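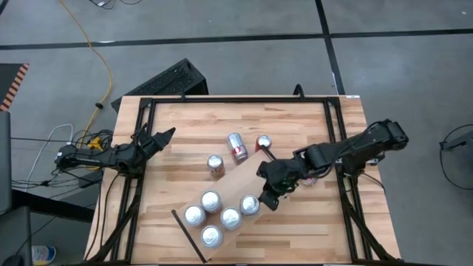 # Getting to Urkley Field by Park-and-Ride

Last updated November 15, 2020

The lot at Urkley Field holds 1,215 cars and normally fills before first pitch. The Atora park-and-ride lot holds 2,533 and is connected to the ballpark by a shuttle. These steps cover the trip from the highway to your seat and back. They do not apply to team buses or to cars with a permit for the inner lot.

## Before you leave

1. Check the start time on your ticket. Shuttles begin running 80 minutes before first pitch.
2. Have your ticket ready to show, either on paper or on your phone. The driver checks it when you board.
3. Measure any bag you plan to carry. Large bags are turned away at the gate, and the ballpark has no lockers.

## Driving to the Atora lot

1. From the north, take the Egilsson Road exit and turn left at the light. From the south, take the same exit and turn right.
2. Stay on Egilsson Road for 2 miles. You will cross the rail line and pass the fire station.
3. Turn right onto Arnano Avenue. Do not follow the older brown signs for "Stadium East." They lead to a gate that has been closed since June.
4. Enter by the second driveway. The first is for shuttles only.
5. Take a ticket at the machine and keep it with you. You pay on foot before you drive out.

If the lot sign reads FULL, continue on Arnano Avenue to the overflow lot at the next light. The same shuttle stops there.

## Riding the shuttle

Board at the shelter in the middle of the lot. Note the row letter on the nearest light pole before you walk away from your car. Folding chairs and hard coolers are not allowed on board. Strollers must be folded.

The shuttle stops at Gate C, on the first-base side. Sections 101 to 118 are to the left as you enter. For all other sections, turn right and follow the main walkway.

## Accessible parking

Spaces for cars with a disabled placard are in the inner lot, reached from Egilsson Road. Show the placard to the attendant at the booth. If those spaces are taken, the attendant will send you to Atora, where every shuttle has a lift.

## Leaving

1. Return to Gate C. The line forms along the fence, to the right of the gate.
2. Pay at one of the machines next to the shelter. Cards only.
3. Exit onto Arnano Avenue. Left turns are blocked after games, so go right and use the turnaround at the overflow lot to reach the highway.

The last shuttle leaves one hour after the final out.

Corrections to these directions go to Auður Baldursdóttir in the ticket office.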